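4th June

Knits sorting, day 2. Started late, Amudthorpe box only, Drista bag still taped up by the door. Do that tommorow.

Folding: thirds lengthwise first, then down to a long panel. Halves leave a ridge right across the pattern, see the mess I made in the last batch. Thick cables go on the outside of the fold. Openwork never on the outside edge, it catches on everything.

Tags: using the Tritura paper ones, cotton string, no pins. Box had 2000 in it so no excuse for skipping any. String through a side seam, not through the eyelets!! Redid 4 where I'd done exactly that.

18 pieces done before lunch. Plain ones are quick – the textured ones take nearly all the time. Row along the edge of the bed works ok, folds upright so you can pull one without toppling the rest. Needs something at the end to lean on, try the Văn shoe box.

Green one next, wants its own note. Two stitch patterns plus the smoother part, and I can't match it to anything on the list. Lay it out long on the bedspread before deciding on the fold.

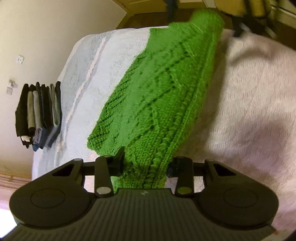

Green knit, folded long. Cable and rib band one side, zigzag eyelets next to it.

To do: look up the zigzag in the stitch book, write it on the tag. Ask for more tissue. Cedar blocks need sanding befor July. Shelf label still says "scarfs and misc" – change it.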